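Filed under: Bench notes / Wipes & cloths
Thursday, posted by Lurdes Patrício

Folding and edge check on the wavy stripe cloth, pink and white. Alvar wants to know if we keep it for the bench or go back to the plain Brodus ones. Started 9:40, later than planned, the Song samples were still on my table from yesterday and had to go back in their bags first.

Weighed the pack, wrote it on the lid, 251 g with the wrapper. Forgot to tare. Will redo.

First thing -- the stripes are handy. You see straight away when a fold is off, the waves bunch up along the ridge and stop lining up with the next lot. On the plain ones I have to get down at table height to see it.
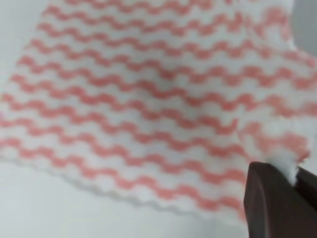

Edges

Cut edge follows the wave, so it's all little bumps. Looks nice, bad for measuring. Where do you put the ruler, on the bump or in the dip? I went with the bump every time and put that in the sheet, column 5. Alvar please do the same or we'll get two sets of numbers again like with the Pombridge lot.

Also lining up edge to edge is fiddly. Bumps don't sit on bumps unless you start from the exact same stripe. Gave up on matching them, now I match the stripes and let the edge do what it wants.
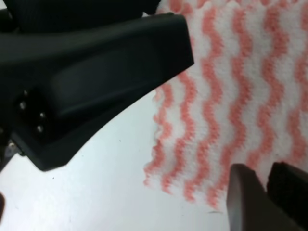
Lint is the other question. Nap is soft and a bit fluffy, so I'd expect some. Plan is black card, 100 strokes, tape lift, then same again after a wash. Haven't got black card. Alvar says there's a stack in the Grurusmont cupboard but it's locked and he has the key, so after lunch.

White surface is no good for this anyway, you can't see white fluff on white. What you do see is every old mark and scrach. Went over the small dark specks with a thumbnail first so they don't get written down as cloth residue later. Didn't record which ones moved, sorry.
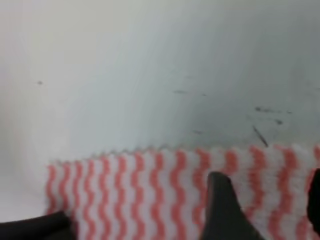

Colour fastness not started. Want the pink checked before anyone uses these with solvent, if it bleeds we'll have it on everything. Beaker, 500 ml warm water, white strip in with it, leave over lunch and look at teh strip. Same again with the cleaner.

To do
- reweigh, tare this time
- black card (key!!)
- soak test, label the beaker
- ask Alvar if he wants the folded thickness too or just flat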